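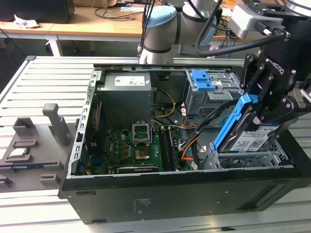
Drive in its blue carrier, held over the cage. Gripper on the right.

Insertion planner vs. hand-tuned search: where do you draw the line?
6 min read

gkwak
Wednesday, February 27, 2019

We're doing desktop teardown and rebuild on a slotted table with a two-arm cell, and the step eating my life is putting a hard drive back in its cage. Planning is Gelimton, perception is Endix, and the glue between them is a Python file I would rather not show my mother.

Free-space motion is fine. Gelimton gets the drive over the cage without hitting the power supply, which took only most of my youth. The last few centimetres are the problem. Endix gives me a cage pose that's good enough to look convincing in the visualizer and bad enough to put the carrier corner on the sheet metal. Then the force guard trips at 7 N, the arm retreats to the pre-insert pose, and it tries the same wrong thing with fresh optimism.

Last batch was 73 insertion attempts, of which 19 tripped the guard. My current fix is a spiral search. It works the way kicking a vending machine works. Do I keep tuning the spiral, or do the decent thing and fix the pose estimate?

valbona_d

Fix the pose. A spiral search is a confession.

What are you registering against? If it's the full chassis model, the fit is being dominated by the big flat walls, and your cage can be off by whatever the tin-basher felt like that morning. Crop to the cage and register that by itself.

gkwak

Full chassis, yes. I did try cropping. The trouble is what else ends up in the crop.

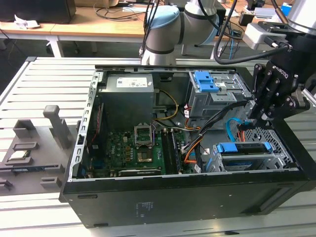
Cables wander through it and the depth data near them turns to porridge. Endix happily fits a plane to a SATA cable if you let it, and reports high confidence while doing so. I've been masking by colour, which is a fine idea right up to the moment a cable is the same blue as the latches I want to keep.

gaspardh

Going to disagree with Valbona. You can chase that pose estimate until May and you'll still have slop from the grasp. Where's the drive in the fingers? You know where you asked for it. The carrier is plastic, it flexes, and it can rotate about the finger contact line when a corner touches. Perfect cage pose plus a tilted drive equals the same 7 N and the same retreat.

Spiral search is boring and it ships. We ran one at Climach for years. The thing I'd change is the retreat: don't go back to pre-insert. Lift a hair, keep the lateral offset, carry on from there. Throwing away the contact information every time is just being rude to your sensor.

valbona_d

"It ships" is also what people say about produce with bruises on it.

You're right about the grasp, though. I'd estimate tilt in hand before the approach. One look from a fixed camera with the drive held clear of the case is plenty.

gaspardh

Fine. One look, then spiral. I'll take the draw.

ilgin

Dumb suggestion from the controls side: what rate is the guard running at? I've seen people write a lovely compliant insertion and then check force from a script whenever the script gets around to it.

gkwak

...it's checked from the script.

ilgin

There it is. Your trips may be telling you about latency as much as alignment. Move it into the control loop. Ours runs at 1,000 Hz and the arms have become much better company.
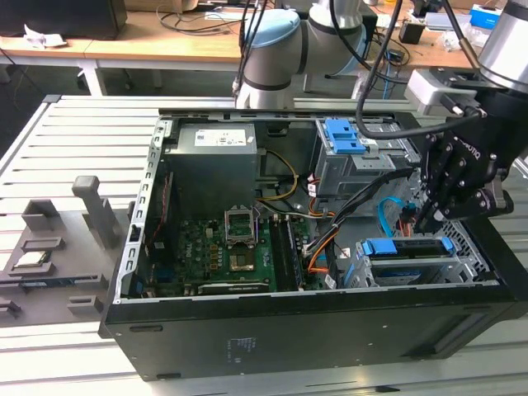 Does the second arm need to be in the planning scene if it isn't moving?

It should always be there, as a collision object at its current joint state. Gelimton won't add it for you if you launched the arms as separate groups, and the planner will cheerfully route an elbow through a parked robot. Refresh the state right before each plan as well. A stale copy from startup is worse than none, as you'll trust it.

ahrin_c

Seconding the above. I'd also model the gripper cable, or at least a fat capsule where it tends to go. Mine snagged twice before I gave up being proud about it.

Gaspard and Valbona are both fixing the approach, and I don't see anyone asking about release. If the fingers open wide inside the case, a good insertion can still get dragged back out. I limit the opening to barely clear the carrier and back off along the insertion axis before any other motion.

gkwak

I do open wide. Of course I do. Summary of my character flaws so far, in the order I plan to address them:

1. Get the force guard out of Python and into the control loop. Log force at full rate, so I can stop arguing from memory.

2. Check tilt in hand with the drive clear of the case, and correct it before the approach. If the tilt is silly, regrasp.

3. Register against the cage only, with the wrist camera taking a second view from above to settle the cable business. 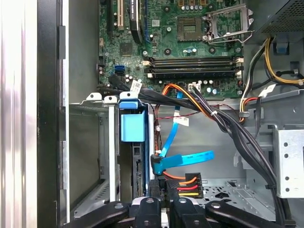

4. Keep the spiral (sorry, Valbona) but resume from last contact. Cap the radius, and on hitting the cap go back to step 2.

5. Narrow the release and retreat along the insertion axis. Then plan the way out.

valbona_d

Apology noted. On 3, redo the hand-eye calibration before you blame Endix for anything. If both views disagree by the same offset every time, that's your wrist camera transform and the cables are innocent.

gkwak

I last calibrated it -- well, someone did. There's a YAML file. It has a comment in it that says "good enough".

ilgin

Start there, then. Post the force plots once the guard is moved, and label the axes this time.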